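**Marker cubes vs. SLAM for hand-held gripper demos**

**skudo_rig** — August 2018

We recorded 600 demonstrations with the hand-held pair and kept those where both cubes were tracked from start to finish. We lost 132. Most of the losses are rotations past the point where only one face is visible. Has anyone got this lower without adding a second camera?

**horrocks_b**

Drop the cubes. Visual-inertial tracking on each gripper gave us fewer gaps, and you don't need the head camera to see anything.

**Umut Tuncer**

Disagree. Drift between two independent trackers goes straight into the relative pose, and that is the quantity you need for two-handed work. One camera seeing both cubes gives it directly.
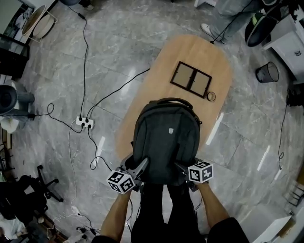 Relative pose error is what we tune for, and single-face views are the worst case because of the flip ambiguity. Object choice matters as much as the tracker. With a backpack held low on both sides, like the dark grey one on the oval table, the cubes sit to either side of it and the bag stays between them. Taller objects will hide one.

**horrocks_b**

Fine for lifting. Try it with one hand behind the object.

**skudo_rig**

I'll split the 132 by grasp type and post the table.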